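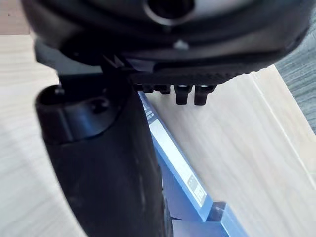
Cabinet and counter check, Garnlow upstairs office, March 7, 2021

Checked by: me
Read over by: Phúc La
Form: Banesel furniture and floor sheet, 13 lines, with my comments under each one

I've used the short answers the form wants (OK, Fix, Watch) and then rambled underneath, sorry in advance! If you only want the jobs, search for Fix. There are 2 of them.

1. Cabinet stands level and doesn't rock
OK
I pushed on both front corners and then leaned on the top with my whole forearm. No movement. Last August it had a folded beer mat under one foot, and I'm happy to report the beer mat has gone and someone has wound the foot down properly.

2. Fixed to something so it can't tip
Fix
I couldn't find a strap or a screw into anything. It's a low cabinet and pretty heavy at the bottom, so I'm not losing sleep, but with both doors open and somebody leaning on the front edge I'd like it tied down. It stands out in the room with desks beyond it, so a wall strap is no use. Floor plates, please. Baidoo had some on the shelf last time I asked.

3. Countertop surface and edges
OK
Ran my palm along the front edge and both ends looking for splinters. Nice and smooth, and the pale wood has worn better than I thought it would. There's a ring from a mug toward the back that I scrubbed at for far too long. Not a safety thing, I just hate it. Coasters, people!

4. Nothing stored over the front edge
Fix
Okay, my pet subject. The top is a handy height and everybody parks things on it, and then they get nudged forward until a corner sticks out over the open doors. You don't see the corner when you're crouched down looking for something on the shelf, and then you stand up. I've done it myself with a box file and I had the bump for a week.

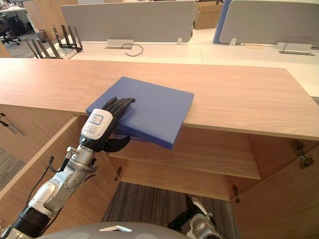 Item 4: blue board on the countertop, lower right corner out past the front edge, doors open underneath

A thick slab like the blue one needs to sit all the way on, and square to the edge if you can manage it. I've asked for a strip of tape on the top, set back from the front, as the line nothing should cross. Cheap, a bit ugly, works fine at our other place. Phúc wants a low lip fitted and I'm not against it, but a lip makes the top harder to wipe and I know who'll be doing the wiping.

5. Doors open fully and stay put
Watch
Both swing out wide, no scraping. The left one drifts a little on its own if you leave it halfway, and it comes back at you slowly, like it has something to say. Fully open it stays open. I'd look at it again next round.

6. Hinges tight
OK
I put a screwdriver on every screw I could reach. One of the upper ones on the right door took a small turn, the rest were snug. Please don't use the power driver on these. The last set got stripped that way and we had to plug the holes.

7. Handles tight, no sharp ends
OK
Slim metal bar type. I worry about these catching sleeves and pockets, so I walked past with a cardigan on, several times, feeling silly. It caught once. The ends are smooth, so no cut risk, and I've marked it OK. Wear shorter cardigans.

8. Doors left open into the walkway
Watch
The form asks for 600 mm clear beside any open door. We have that on the desk side, measured with the doors as wide as they go. What I can't measure is people leaving them like that and going off to lunch. Open doors at shin height are the thing I'd expect somebody to walk into in this office, well ahead of anything electrical. Shut them when you're done, even if you're coming right back.

9. Shelf seated on its supports
OK
Lifted it at the front and let it down again, no rattle. While I was in there I wiggled the little metal brackets on the inside walls and they're solid. One thing for whoever restocks: put the heavy boxes down low and keep the shelf for light stuff. It isn't a written rule anywhere but I'd like it to be.

10. Inside of the cabinet clean and dry
OK
Dust, one paper clip, a Fekgate catalog nobody has claimed. I've put the catalog on the windowsill and will recycle it if it's still there next time. I checked the back corners with a flashlight and found no damp and no mouse evidence (I always look, ever since the old building).

11. Carpet flat around the base
OK
The gray striped carpet is lying flat where it meets the cabinet. I did the toe test, where you shuffle along and try to catch your shoe on a seam, and didn't catch on anything. If the floor plates go in for item 2, whoever fits them needs to keep the edges of the cut neat or I'll be back with a Fix on this line too.

12. Desks behind: cables off the floor
OK
Only a quick look, the long white desks have a sheet of their own. No loose extension leads across the gap. There was a phone charger hanging down and I looped it back up onto the desktop. If it was yours, hello, it's by the monitor.

13. Lighting good enough to see into the cabinet
OK
Fine with the ceiling lights on. With them off the space over the shelf gets quite dark and you end up feeling around with your hand, so don't do that, use the switch.

Jobs from this sheet
Item 2, floor plates: Phúc to order from Baidoo, I'll fit them.
Item 4, tape line on the countertop: me, as soon as I find tape that doesn't leave gunk behind. Lip to be argued over separately.

Comment added by Phúc La: Agree on the plates. Still want the lip. The Fekgate catalog is mine, please leave it on the windowsill.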